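The Bostberg Hour – Complete Second Series (audio download)

Grurnelico Audio
Format: MP3, 24 episodes
Total running time: 244 minutes
Language: English

The second series of the comedy podcast from Ullurby is now available as one download. Two old school friends sit in a kitchen and try to explain the world to each other, one subject per episode. In this series they discuss trains, ghosts, the price of cheese and why people whistle. They do not agree very often.

Listeners of the first series will know the neighbor who complains through the wall. He is back, and he has now his own episode.
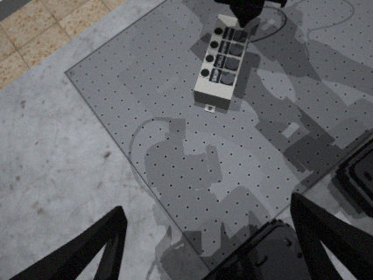 The download includes also the live special, recorded in February at the small theater in Rutherford. It was before sold only at the door. Please note that the sound of the audience is quite loud in the first 2 minutes.

Some episodes contain strong language – we recommend them for adults.

After payment you receive a link by email. The link works for 90 days, and you can save the files on as many of your own devices as you like. If the email does not arrive, please look first in your spam folder and then write to our shop.

Also available: The Bostberg Hour – Complete First Series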